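The letter from the district's lawyers ran to 28 pages, and Sneha Khurana read every one of them on the bus home, standing up, with her backpack wedged between her knees.

She loved it. She couldn't help that! Two years as student services coordinator at Stellton Community College and she still got a thrill out of a good footnote. This one was on page 19, and it said that a student suspended for more than ten days was owed a hearing before the suspension began, unless there was a danger to persons or property.

"Before," she said out loud. The man next to her moved his coffee.

Tanner Tremblay had been suspended on a Monday and given his hearing date two weeks later. He was a second-year in the technical program, he owed the library 50 dollars, and he had printed 250 flyers complaining about lab fees and put one on every windshield in Lot C. The dean, Ferdinand Pichler, had called it littering. Then he had called it disruption, which carried a longer penalty.

She phoned Tanner from the kitchen, still in her coat.

"Did anybody say you were dangerous?"

"Like, ever?"

"In the notice. Read me the notice."

He read it. He was a terrible reader, he skipped words and went back for them, and she made him do the second paragraph twice because it was so wonderful. There was no danger in it anywhere. There was a great deal about windshields.
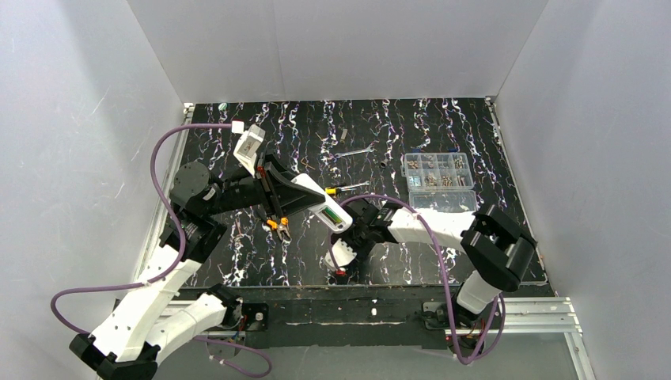

Two arms over the patterned work table.

Knut Wunderlich had the office at the end of Gurau Hall, and he had been the college's counsel for so long that his handbook still had the old seal on it. He let her talk. She talked fast, and she had sticky notes, and somewhere in the middle she knocked his pencil cup over and kept going while she picked the pencils up.

"You work for us, you know," he said when she was done.

"I know! That's why I came here first. If he gets a lawyer, we're paying for two."

He put on his glasses and turned to page 19. He read the footnote, and then he read the paragraph the footnote hung from, and then he reached for the phone and asked for Ferdinand.

"It's Knut. The Tremblay boy. No, the flyers. Ferdinand, did you hold a hearing?" He listened for a while. "No, a hearing with him in it."

Sneha sat on her hands so she wouldn't clap.

By four o'clock Tanner was back on the class rolls, with a hearing to follow if the dean still wanted one. She caught him outside the library, where he was counting out fives.

"So I can go to class tomorrow?"

"You can go to class tonight. You have Imhof at six."

"I didn't do the reading."

"Tanner," she said, "go to class."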